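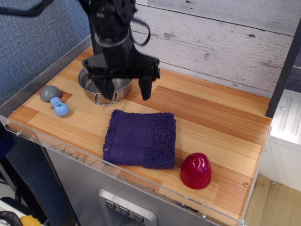
# Review of Grinport for Departmental Task Planning

Grinport is a web-based planning tool intended for offices in which the same work passes through several hands before it is finished. It offers boards, calendars, approval steps and a shared request form. This review was prepared for department heads who are considering the tool as a replacement for shared spreadsheets and long email threads. It covers the standard plan only. The enterprise plan includes directory sign-in and longer record retention, and neither was tested.

The evaluation was carried out in the administrative office of Skindiswood, where 3198 open and closed tasks were imported from the previous system. The office handles facilities requests, contract renewals, room bookings and the preparation of the annual program guide. Staff used Grinport for all four from the beginning of May.

## Setup and import

An administrator creates a workspace, then one or more areas inside it, and then boards inside each area. Permissions are set at the area level. An office that wishes to keep contract work confidential must therefore place it in an area of its own, and moving a board to another area later resets its permissions to the default. The setup guide mentions this in a footnote. It should be stated on the screen where the move is made.

Import is done by spreadsheet file. Grinport accepts 300 rows in each upload, and larger files must be divided beforehand. Column matching is handled well: the tool suggests a match for each heading and lets the administrator correct it before anything is written. Dates were read correctly in every upload. Assigned names were less successful. When a name in the file did not match a registered user, the task was imported with no owner and no warning was shown, and 215 tasks had to be assigned by hand afterward. Offices with a history of staff changes should clean the owner column before they begin.

Attachments are not imported. Links to files held elsewhere are kept as plain text and become active once the task is opened and saved.

## Daily use

The main view is a list grouped by status. Each task has an owner, a due date, a description, a checklist and a comment thread. Users may switch to a calendar or to a board with columns, and the choice is remembered for each board separately. Keyboard commands exist for the most frequent actions and can be shown by pressing the question mark key.

The request form is the strongest part of the product. A form may be shared with persons who have no account, and each submission becomes a task on the chosen board. Fields can be made required, and the answer to one field can determine which fields appear next. The facilities form at Skindiswood asks for a building first and then shows only the rooms in that building. Submissions with a missing room number, formerly a regular cause of delay, stopped as soon as the field was made required.

Approval steps are adequate. A task may be held until one or more named persons approve it, and approvals may be given from the notification email without signing in. It is not possible to name a substitute approver for a limited period. During a planned absence, the administrator must edit each approval rule and later restore it. The older tool Hivach, which several offices still use, has offered substitute approvers for some time, and departments that depend on sign-off should weigh this difference with care.

Recurring tasks can be set by day, week, month or year. A new copy is created when the previous one is closed. If the previous one is left open, no new copy appears, and a monthly inspection can be missed entirely as a result. A setting to create copies on a fixed schedule is available, though it is off by default and is found under "Board rules" instead of in the task itself.

## Notifications

On first use, Grinport sends an email for every comment, change of status and change of date on any task a person owns or follows. Most staff found the volume excessive in the first week. A daily summary can be chosen in its place and is sent at 7:00 a.m. The hour cannot be changed by the user. Mentions and approval requests are still delivered at once when the summary is in use, which is a sensible arrangement.

An administrator cannot set the daily summary as the default for all users. Each person must select it, and written instructions had to be circulated for this purpose.

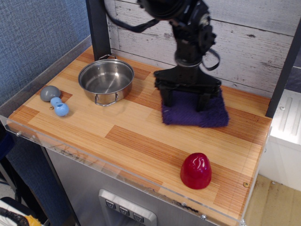

Nkechi Oyewole disagreed with the preference for the daily summary. In her view a summary sent at 7:00 a.m. reaches the reader too early to be useful, and it hides changes of date made later in the same day. She recommended leaving individual emails on for date changes alone and turning off the rest. Grinport permits this combination under the personal settings page, and offices with short deadlines may prefer it.

## Search and reporting

Search covers titles, descriptions and comments. It does not cover the contents of attached files. Results can be narrowed by owner, status, board and date, and a search may be saved and shared with colleagues. Response was prompt throughout the evaluation, including searches across closed tasks.

Reports are limited. The standard plan provides a count of tasks by status, a count by owner and a chart of tasks closed each week. No report shows how long a task remained at each status, and this is the figure most often requested by department heads. It can be worked out from the exported activity log, but the export includes only the most recent 100 changes for each task. For contract renewals, some of which are revised many times, the earliest changes were lost.

Luuk Dekker noted that the log can also be retrieved by area, and that the limit is applied to each task in that case as well. The method saves time but does not recover the older entries.

## Mobile application

The mobile application allows tasks to be viewed, closed and commented on. Photographs may be attached from the device. Boards and approval rules cannot be edited. When the connection is lost, the application shows the last loaded list and holds new comments until the connection returns. In two cases a held comment was posted twice. The duplicate can be deleted by its author.

## Support and documentation

Support is provided by email on business days. Questions submitted during the evaluation were answered courteously and, in most cases, on the same day. The reply concerning substitute approvers stated that the request had been recorded and gave no date. The help pages are clearly written, although several screenshots show an earlier menu.

Training was arranged through Szewczyk, which offers a half-day introduction for administrators and a shorter session for general users. The administrator session was well organized and is recommended. General users can manage with the help pages and a brief demonstration by a colleague.

## Assessment

Grinport is suitable for departments that receive many requests from outside the office and need to assign and track them in one place. It is less suitable for departments whose work depends on formal approval, or for those required to report on processing times.

Departments that choose to adopt it should complete the following before general use:

- Correct the owner column in all import files.
- Place confidential work in a separate area from the start.
- Turn on the fixed schedule for inspections and other recurring duties.
- Circulate instructions for the notification settings.
- Export the activity log for long-running tasks at regular intervals.

The annual subscription is charged per registered user, and persons who only submit forms are not counted. Accounts may be added at any time during the year. Reductions take effect at renewal, and the request must be made in writing by the workspace owner.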